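Umwood开放日走了一圈，兼谈叠布

早就答应过几个朋友，去Sisolville的时候一定替她们到Umwood看看，回来写一篇详细点的。结果回来以后先是感冒，再是赶工，拖到现在才坐下来。好在那天随手记了不少，翻开本子还能想起来，想到哪儿写到哪儿吧，长了请多包涵。

先说Umwood是什么地方。简单讲，是Sisolville老城区边上的一栋楼，楼下是做活儿、看布料的地方，楼上有半层夹层，摆了桌椅，平时给人办公、看书、上小课。每年十二月他们会开放一天，随便进，不收门票，想学点收纳和织物整理的可以报名上楼。我是在他们的通讯里看到消息的，当时离开放日只剩一个多星期，车票都差点没买上。

开放日定在星期一，这一点我很喜欢。周末的开放日我去过几次，人挤人，想摸一摸料子都要排队，讲解的人嗓子喊哑了后面还是听不见。星期一来的多半是附近的街坊，还有像我这样特意请了假的，大家都不赶时间，站在那里可以慢慢聊。

从火车站过去坐47路公交，坐到底再往回走一小段。我第一次坐过了（其实也没法坐得更过，已经是终点站了，只是我迷迷糊糊从后门下来，方向走反了），沿着河走了好一阵才发现不对。那条河叫Pascu，冬天水很浅，河滩上的石头都露着，有个老先生牵着狗在下面走，我问他Umwood怎么走，他说你回头，看见一排悬铃木就右转，再看见一家卖自行车的就到了。果然如此。门口挂着一块很小的牌子，不留神真会错过，门铃上贴着一张纸，写着“请直接推门”。

推门进去先是一股布料的味道，家里开过裁缝铺的人都知道那种味道，有点像刚熨过的棉布，又有点像木头柜子。我在门口换下手套，签了名。签到本是那种很厚的硬皮本子，我签的那一行编号是751，管签到的姑娘说这是从第一次办开放日一直接着写下来的，从来没换过本子。我往前翻了几页，有人写得龙飞凤舞，有人画了小猫，还有一位大概是带着孩子来的，孩子的名字占了三行。

楼下我转了很久。一面墙全是抽屉，里面按纤维分了棉、麻、毛、混纺，每个抽屉外面缝了一小块样布，伸手就能摸到，不用拉开看。这个办法真好，我回家就想照做，后来想想我家总共也没几个抽屉，缝了给谁摸呢。角落里有一台老式熨台，桌腿磨得发亮，旁边的阿姨正在给一条旧桌布补边，针脚细得我戴上眼镜才看清楚。我问她这样一条边要补多久，她说看心情，心情好一个下午，心情不好放一个月。我跟她聊了补边用线的粗细，她劝我别用太新的线去补旧布，颜色会跳出来，最好把线先过一遍温水，晾干了再用。记下来了，给同样喜欢补旧东西的朋友参考。

楼下还有一小块卖东西的地方，主要是Akitz的料子。Akitz是当地一家小织坊，做擦手巾、茶巾、围裙一类，颜色都很素净。我原本只打算看看，后来买了一条茶巾，又买了一条，出门之前又折回去买了第三条送我妈。有一款格子的特别厚，摸上去很扎实，店里的小伙子说洗过几次之后会变软，我还没洗，等洗过了再来补充。

上楼之前先提醒一句，夹层不算大，又是开放式的，楼下的说话声都会传上来。怕吵的人可以选上午第一场。我报的是下午那场，一场收12个人，不过中途也有人走开去看别的，来来去去，挺自在的。楼梯不陡，但踏步的颜色深，手里抱着外套的话看不太清脚下，我是扶着栏杆上去的。

带我们的老师叫Yara Bitar，个子不高，说话慢，讲到要紧的地方会停下来，等你点了头再往下讲。她从前在旅馆里管过布草，后来自己开课教人收拾家里的毛巾、床单和那些“舍不得扔又不知道放哪儿”的布。她一开口就说，今天我们不学什么漂亮的叠法，漂亮的叠法你们回家三天就不用了，我们学一种闭着眼睛也叠得出来的。大家都笑了，我旁边的女士笑得最响，她说她家里有本叠衣服的书，买来就没打开过。
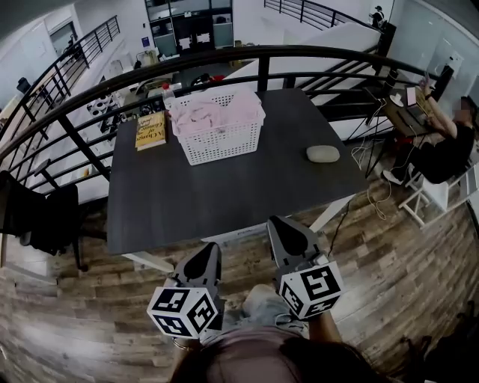
Yara说这种书她也有，好几本，有一本还是学生送的，她每年春天翻一次，翻完又放回去。她的意思是，叠布这件事在手上，看书看不会，得拿一块布在桌面上来回地弄，弄到手自己知道哪里该停。她让我们先什么都别想，把布从筐里拿出来，往桌上一放，堆着就行，皱着就行，再从这一团开始。

这一步听着简单，我却觉得是那天最有用的。我在家里叠东西，总喜欢一开始就把布抖平，四个角对得整整齐齐，抖来抖去灰尘飞了一屋子，胳膊也酸。Yara的做法是先在那一团布里摸，顺着边摸，摸到一个角就捏住，另一只手沿着同一条边滑过去，滑到下一个角，两个角捏在一起，布自己就垂下来了，放到桌上，已经是对折的样子。她做起来像没用力似的。我第一次滑到一半丢了边，捏上来的两个角是斜对着的，叠出来一个歪歪的三角形，旁边那位女士看了说挺像粽子。

练了几遍以后慢慢顺了。我的体会是手不能急，滑的时候拇指要轻，一使劲布就跟着跑。还有就是桌面最好不要太滑，太滑的话布铺上去会自己挪。我家的餐桌刷过一层亮漆，大概就是这个缘故，怎么叠都对不齐，以后我打算垫一条旧毯子试试。

关于料子的薄厚也讲了一段。薄的布容易找边，可是叠好以后不老实，一碰就散；厚的布找边慢，叠好却能站住。Yara的建议是厚薄分开收，厚的竖着放，薄的卷起来塞在厚的中间，互相撑着。我以前总是按颜色分，好看是好看，每次抽一条薄的出来，整摞就塌了。当然也有人不同意，同场一位年轻人说他就喜欢按颜色，塌了就塌了，早上起来看见一排从浅到深的毛巾，心情好。Yara听了很认真地点头，说那也行，那你就把筐换小一点，塞紧些，塌不下去。

说到筐，这里多写几句，朋友们托我问的主要也是这个。她偏爱白色的、四面带孔的那种塑料筐，理由讲得很实在：透气，毛巾收进去之前就算没干透一点点也不至于闷出味道；隔着孔大概能看见里面是什么颜色；脏了整个拿去冲一冲就好。她不喜欢带盖子的，盖子一盖上，人就会忘记里面有什么。布袋子她也不太推荐，软塌塌的，放进去什么样，过两天就不是什么样了。藤编的她说好看，可以放在客厅，收毛巾容易勾线，我家那只藤筐就勾坏过一条浴巾，听到这里我使劲点头。

筐的大小怎么选，她教了一个土办法：先把布叠好，竖起来排一排，拿手掌在旁边比一比，筐口要比这一排多出一个手掌的宽度。多出来的地方不要填满，留着手伸进去拿东西。我回家比了比，我那几个筐全都塞得太满，难怪每次抽一条要带出来两条。

后半场是自己动手，夹层上的几张桌子散着坐，愿意站着也行。我喜欢靠栏杆的位置，低头能看到楼下，一边叠一边听底下有人讨价还价买围裙，很有意思。黑色的铁栏杆，配一条深色的木扶手，扶手摸着温温的，很舒服。
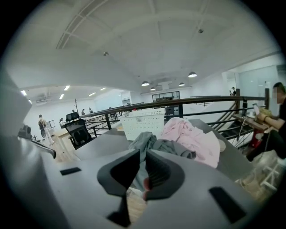 夹层靠栏杆的一张桌子：灰布、粉布和后面的白色带孔收纳筐，右边是下楼的楼梯

我在上面待了将近20分钟就有点累了，主要是站着弯腰，腰受不了。后来学乖了，搬了把椅子坐下来，桌子高度刚好，手肘搭在桌沿上，叠起来稳当得多。Yara走过来看见，说很多人在家里叠衣服都弯着腰在床上叠，床太矮，叠完一筐腰就废了，宁可多走几步，抱到桌子上去。我想起我妈就是这样，叠完衣服总要捶半天腰，当晚就打电话跟她说了。她说知道了知道了，我猜她还是会在床上叠。

中间歇了一会儿，楼下有热茶，是那种加了橙皮的红茶，还有切成小块的蛋糕。蛋糕是隔壁一家面包房送来的，有点干，配茶正好。我端着杯子跟管签到的姑娘聊天，她说楼上那几张桌子平时很抢手，来写论文的学生一坐就是一天，带水带书带零食，到了傍晚要一个一个去请下楼。我说换了我也不肯走，夹层暖和，抬头又是那么高的屋顶，在这里坐着发呆都觉得自己做了不少事。

歇完回去，Yara讲了最后一部分，床单。带松紧的床笠是所有人的噩梦，她一拿出来，底下就有人叹气。她的办法是先把两手分别塞进两个角里，像戴手套那样，然后右手那个角翻过来套到左手上，再去下面捞另外两个角，也是一个一个套上来。四个角套成一个，放到桌上，松紧的那一边往里一折，剩下的就跟普通的布一样了。我在家里看视频学过，每次捞第三个角的时候就把自己绕进去，这次有人在旁边盯着，终于成了一次。第二次又没成。Yara说没关系，床笠这个东西，卷成一团塞进配套的枕套里也是收好了，枕套口一翻，谁看得见。

有人问旧布怎么处理，她讲得比较久，我拣几句记在这里。旧毛巾变硬了先别急着扔，用白醋泡一泡再洗，软不回来的话剪成小块当抹布，剪之前把边上的厚滚边拆掉，不然擦桌子会留印子。旧床单中间磨薄了，两边往往还好好的，可以从中间剪开，把两条好边缝到一起，又能用上几年。这个做法我外婆也会，小时候睡过那种中间有一条缝的床单，翻身的时候硌着后背，当时嫌弃得不行，现在倒有点想念。

开放日有几样我觉得可以改进的，也一并写上，万一主办的人看得到。一是洗手间的指示牌太小，我绕了两圈才找到，在楼梯背后那扇绿门里面。二是存衣服的地方不够，冬天大家都穿得厚，楼上挂不下，后来外套只好搭在椅背上。三是楼上那场没有讲义，老师讲的东西全靠自己记，像我这样字写得慢的，漏了不少，床笠那一段就是回来路上和旁边那位女士对着回忆才补全的。

对了，那位女士后来跟我一起坐车回的车站。她住在Pascu河对岸，每年开放日都来，她说前几年教的是织补，再前几年教染色，楼下的院子里晾满了布，风一吹很好看。我听了后悔得很，怎么没早点知道有这么个地方。她还告诉我Akitz的织坊春天也会开门，可以看他们上机，不过要提前写信去问，网上不一定有通知。

给打算去的朋友列几条路上的事。坐47路的话记得备零钱，司机不一定找得开；下车后往回走，别学我往河边走，虽然河边也挺好看的。午饭可以在车站旁边解决，Umwood附近除了那家面包房没什么可吃的，面包房下午三点就关门了。想上楼听课的尽量先报名，现场也能加，要看当天的人数。穿双平底鞋，料子最好也穿不起毛的，我那天穿了件马海毛的毛衣，叠了一下午，别人的布上全沾了我的毛，真是不好意思。

回来以后我把家里的毛巾全倒在桌上重新叠了一遍，先堆着，再找边，照着她教的来。叠到一半发现少了一只筐，去买的时候带孔的白色那种只剩大号，想了想还是没买，先拿一个鞋盒顶着。三条茶巾里我自己留下的两条也放进去了，格子的那条厚，竖在最外面，站得很直。春天如果能约上Akitz的织坊，我再来接着写，想一起去的可以在下面留个言，我统一写信去问日子。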